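Domestic Management, Unit 2: Living in One Room
Handout for the Eldale residential group

By now you should have read the Deschamps chapter on small dwellings, or at least be carrying it about. Its argument is that a shared room fails at its surfaces first. Floors get swept before inspections. Tables and desks fill up quietly, and by July they belong to whatever was put down last.

For the exercise, take one table and one desk and sort everything on them by how often it is used. Washing things go together, food goes somewhere else, and papers get a patch of their own – a kettle is a poor neighbour for an essay. 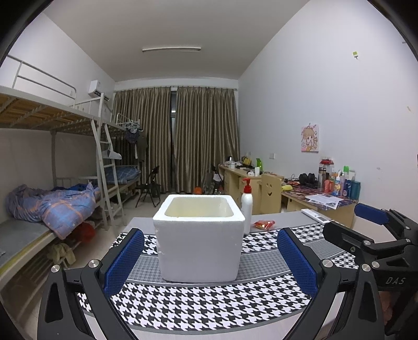 Tormod Söderlund objects that sorting by use is all very well until two people use the same desk, and that he would sooner sort by owner and let each person live with the results. Fair enough. Try both, and note which one survives until breakfast.

Boxes need a rule as well. An open box on a table will collect things, so give it a job or fold it away; styrofoam won't fold, so it needs a job.

Write up in 200 words, 135 if you are tidy by nature. Hand in at the Kondisitz office before noon.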